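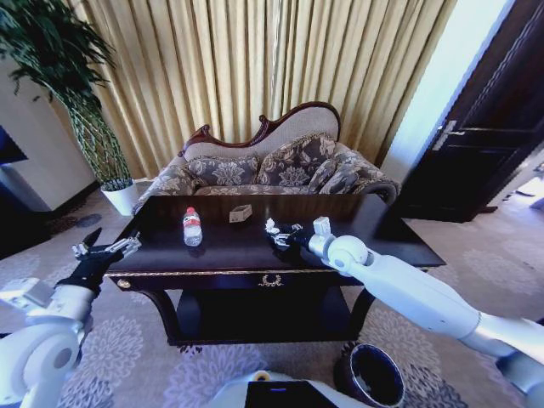 Tredau coffee table with lower shelf

Dark wooden table with a glossy, deep brown-purple top. The front apron has a thin gold trim line, a small gold laurel wreath at the centre and a small round gold knob near the left end. Curved dark legs, with a shelf between them for magazines or a tray.

Goes well with the Gatusmont settee — carved dark frame, light beige back, patterned seat — and with full-length curtains in a warm shade.

Length: 128 cm
Height: 45 cm
Price: £399
Item: Tredau, dark gloss

Care: dust with a soft dry cloth. Wipe up spills straight away and use coasters under hot cups. Please don't use spray polish on the gold trim.

Delivery: 16 working days to mainland addresses, carried into the room you choose. The legs come fitted. Cushions and settee are sold separately.

Questions about the finish or matching pieces — ask for Hartmut Buschmann at the Rothe showroom.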